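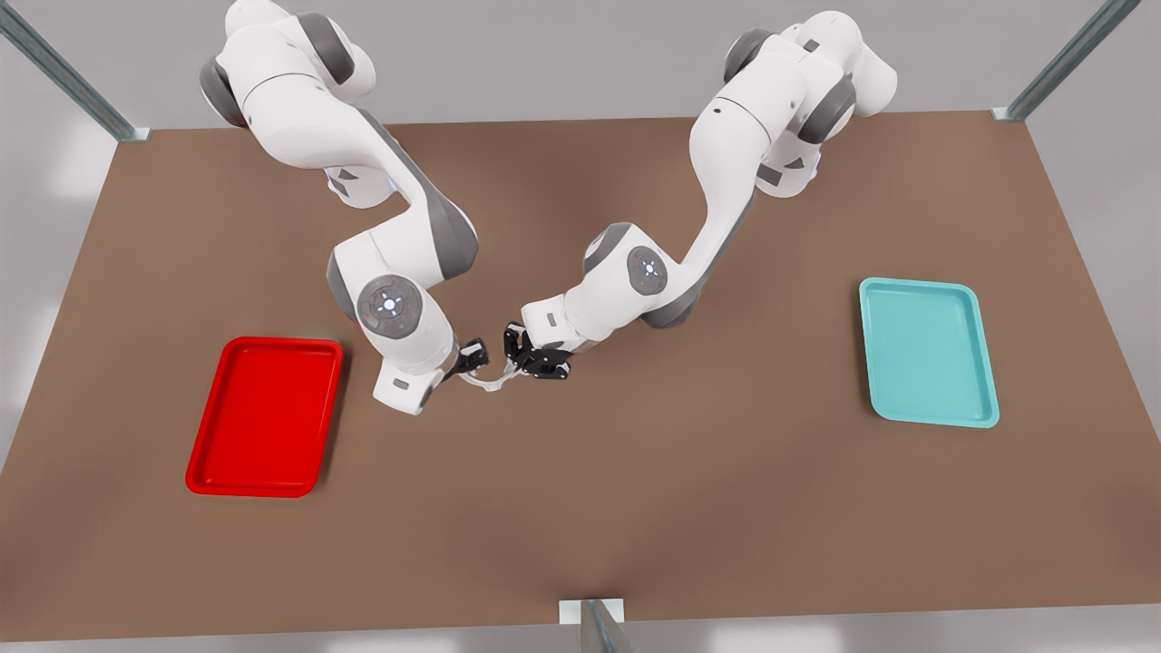

Where the seed library stands, Oct 24, 2021

Hi Gwawr,

You asked for a short one this time, so I'll try! The Owen Street seed library has been open since January and we now have 80 members signed up, which is more than I put in the application. Most of them borrow beans and squash. Hardly anyone wants the leeks, and I have drawers of leeks.

What we spent

The grant paid for the cabinet, the envelopes and a secondhand dehumidifier. The cabinet came in $30 under the quote, and I put that toward labels. We still have $700 left, all of it set aside for the spring swap and the printed growing guide. Nia Pugh has the receipts in order and will send them separately (she scans faster than I do).

What went well

The seed saving evenings — we ran three — filled up every time. Iolo Skyrme taught the tomato one and people stayed long after we'd stacked the chairs, asking about fermenting the pulp. Returns have started coming in too, mostly lettuce and runner beans, and Sioned is germination testing a few from each batch on damp paper towels.

What didn't

Labeling. We got back a lot of envelopes that just say "squash," and squash cross so easily that I can't lend those out. I've redone the return slip with a line for variety and a line for what was growing nearby. The school visits also slipped, so I'd like to move them to spring if that's okay with you.

Next up

Finish the growing guide, book the hall for the swap, and find a home for the leeks. Could you let me know about the school visits before I write back to the teachers?

Thanks again,
Žydrūnas Lill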